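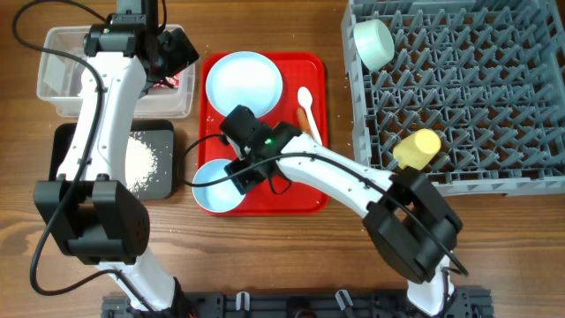
*Slide 1: rice, red tray, dish rack*

Speaker notes, "Serving and clearing in a small kitchen", Arnel Aquino, August 8, 2026

Wait for the side door to close before starting. Thank Stillmont for the room. The talk is 17 minutes with questions after, so keep the introduction short.

Start with the tray. Everything for one person goes on it: plate, bowl, spoon. Point to the light blue plate and bowl on the slide. The tray is carried once, and it comes back once with the dirty things on it. At the Tokero lunch club we used to carry plates out one at a time, and in July we timed it. Clearing the room took 61 minutes. I'll give the figure for trays later on, so don't say it here.

Then the rice. Point to the grains on the dark grey tray and the ones on the wood around it. Rice gets everywhere once it is out of the pot. Points to make:

- Leave cooked rice alone until it has dried a bit, then lift it with a scraper. A wet cloth smears it.
- Dry grains can be swept straight into a dustpan.
- Keep rice out of the sink. We paid for one blocked drain last winter, and the bill was 195 pounds.

Next, the rack. The pegs are for plates. Bowls and cups will go in, but they need to be tipped so that water runs out of them. The mint-green bowl on the slide is on its side, and so is the yellow cup. Upside down is better for cups if the pegs allow it. Mention the Wegener rack we tried, which had pegs too close together for anything deep. Don't spend long on this.

Pause for water. Next slide.
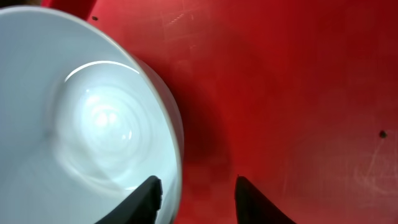
**What size of bowl should we buy for a lunch club?**

Buy one wide, shallow size that does for soup, rice and pudding, and get a few spares of the same kind so they all stack.

If someone asks about suppliers, we bought ours from Masix, and the second order matched the first. I have no view on the other shops.

Now give the tray figure. With trays, the same room was cleared in 17 minutes fewer. We had 8 people helping on both days, so it is a fair comparison, but it was only done once each way. Say that plainly.

Last part is storage. Trays stand on edge beside the rack, bowls go on the low shelf, and plates go above them. Cutlery stays in the lidded box by the hatch.

Handouts are on the table at the back. Questions until the tea is ready.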